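Kincaid two-arm suturing bench
Demonstration unit, Clitenside showroom

Product details | Demonstration days | Enquiries

The Kincaid bench is a two-arm instrument platform for suturing trials on tissue. It is supplied by Pustalum for teaching departments and instrument test laboratories. It is not cleared for use on patients.

The unit at Clitenside was set up in June and is the one used on demonstration days. Sessions run for two hours and take up to 19 visitors. The next open day is September 7, 2022. Booking is through the Cesholm office.

Each session covers instrument fitting, arm set-up, needle handling and knot tying, in that order. Knots are tied with black thread and a curved needle held in wristed metal jaws. The wrist view is shown on the main display throughout, and visitors may ask for the arms to be stopped at any point. 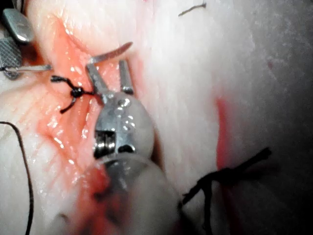
Thread tension is set from the console before the first stitch and can be changed between stitches. The setting is stored with the session record. Stitch spacing is left to the operator.

Supplied with the bench:
Two instrument arms with mounting rail
Operator console and foot pedals
Wrist camera and display
Instrument tray
Printed set-up guide

Needles, thread and tissue are not included.

Site requirements
The bench needs a level floor and a standard mains socket. Total weight is nearly 34 kg without the console. Allow clear access on both long sides for instrument changes.

Visiting
Entry is by the side door at Clitenside. Gloves and aprons are provided and must be worn at the bench. Bags stay in the lobby. Visitors wishing to try the console should say so when booking, as places at the controls are limited.

Lead time and price on request from the Cesholm office.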